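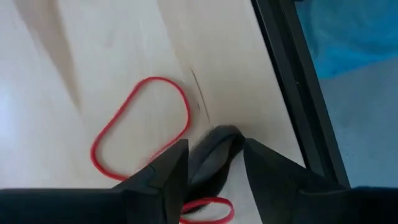 Worktop as it stands, red band lying left of the mark.

Pale wood table: dark line near the middle, scratch or pencil?
Surface finishes board, 7 replies

brarkari746
Pale wooden table, used for sorting socks and small textiles. There is a thin dark line running more or less vertically near the centre, slightly wavy, with a short tick below it. I would like to know whether to sand or rub out. Finish is the Podholm hard oil, 2 coats, applied in September.

nirard_bench
Pencil. Try a white vinyl eraser, light pressure, along the grain.

oilandwax
Disagree. Pencil on oiled wood normally looks grey and breaks up over the pores. A wavy line with a tick suggests something dragged and lifted. Run a fingernail across it at 90 degrees. If the nail catches, it is a scratch.

nirard_bench
The nail test misses shallow scratches. Eraser first costs nothing.

brarkari746
Nail does not catch. Eraser lightened the tick but I can't say it did much to the long part.

oilandwax
Then possibly both. A hard pencil leaves a groove with graphite in it. White spirit on a cloth, wipe, leave overnight, look again under a low lamp.

Dambrauskienė
Separate point. Do not leave the rubber band there. Rubber can mark an oiled surface if it sits for weeks, and a red one may leave colour as well. I have a loop-shaped stain on a shelf from exactly this.

nirard_bench
Depends on the oil. Never had it on a cured surface.

Dambrauskienė
Mine was cured.

brarkari746
Band is going in a drawer. Will do the white spirit tonight and post the result under the same heading.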